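Detthorpe Shared Desks: Frequently Asked Questions

Last updated 21/04/2025

Booking and access

How do I book a desk?
Through the Ellov booking page, using the account you were given at sign-up. Bookings open two weeks ahead. A desk is held until 10:30 and then released to the waiting list.

Can I book the same desk every day?
Yes, if it is free. Fixed desks are a separate contract and are handled by Lamai Rojanasak at the Kongkaew office. Fixed desks do not appear in Ellov.

Is there a difference between the straight desks and the curved ones?
The straight desks are 140 cm wide and come with one monitor. The curved desks are deeper in the middle than at the ends and are set up for users who need more than one screen. Both types have fixed height. Height-adjustable desks are in the north room only and are booked under "Sit/stand."

Can I bring my own monitor?
Yes, up to 27 inches. Carry it out with you at the end of the booking or rent a locker. Monitors left on a desk overnight are moved to the storage cage, and the release fee is charged to your account.

Power

How many outlets does each desk have?
One wall outlet feeds one power strip. The strip stays on the desk. Do not move it to the floor, where it collects dust and gets kicked by chair casters.

Can I plug a second strip into the first one?
No. Chained strips are removed on sight. If you need more outlets, request a longer strip from the front counter.

My adapter covers two outlets. What should I do?
Put large adapters at the ends of the strip, or turn them so the body hangs off the side. Short extension leads for bulky adapters are kept in the drawer marked Skonow, under the printer.

What may not be connected to a desk strip?
Heaters, kettles, mug warmers over 25 W, laminators, and anything with a compressor. Each desk circuit serves several desks, and a single heater will trip it.

Laptops and screens

Which connectors are supported?
HDMI and USB-C at every desk. DisplayPort at the curved desks only. Adapters can be borrowed for the length of a booking and are signed out at the counter.

The monitor stays dark after I connect. What should I check?
Check in this order:
1. Power light on the monitor.
2. Input setting on the monitor.
3. Cable seated at both ends.
4. Display settings on the laptop.
If all four are correct, swap the cable. Failed cables go in the red bin, not back on the hook. In September we replaced 48 of them, most with bent connectors from laptops being moved while still plugged in.

Do I have to close the laptop before moving it?
Close it, or lower the lid most of the way. Lift it with both hands by the base. Never carry it by the lid. Disconnect the video cable first, then power, then anything else.

Where should the laptop go if I am using external screens?
Either to one side on a riser or in front of the screens with the keyboard pushed out of the way. Keep the vents clear. Do not set it on top of a coiled cable: the base rocks, and the cable wears at the point of contact.

Cables

How should cables be routed?
Power goes off the back edge of the desk, through the clip, and down the leg. Video cables follow the monitor stand. Nothing should cross the front edge, where it can be caught by a knee or an armrest.

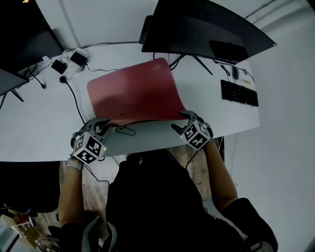

Prapai Ruangrit

A cord taken from the strip toward the front of the desk is the most common routing fault we record. The correction takes two minutes: unplug at the strip, feed the cord behind the monitor stands, and plug in again. Any slack goes behind the screens, loosely looped and held with a hook-and-loop tie. Do not use zip ties.

Why is slack not allowed under the laptop or keyboard?
It takes up working space and gets pulled when the laptop is lifted. A cable under a keyboard also raises one side of it.

Can I unplug a cable I do not recognize?
No. Several desks share equipment with their neighbors. Ask Tavion Yazzie at the counter, who keeps the cable list.

Keyboard and mouse

Are they included?
Yes, wired, at all desks. Wireless sets are not supplied. You may use your own.

How are they cleaned?
Wiped down every evening with alcohol wipes. Compressed air is used on the keyboards once a month. Please do not spray liquid directly onto any device.

Leaving the desk

What has to be done at the end of a booking?
Switch off the monitors, remove your adapters, return borrowed parts, and push the chair in. Leave the strip switched on.

I left an adapter behind. Where is it?
Adapters are tagged with the desk number and kept for 30 days. Email the counter with the wattage and connector type printed on the label. "Black charger" is not enough to identify one. We have 237 in the box at present.

Who do I contact about damage?
Uthai Wannasri handles equipment damage. Report it the same day, with the desk number. There is no charge for ordinary wear. Screen damage is charged at replacement cost.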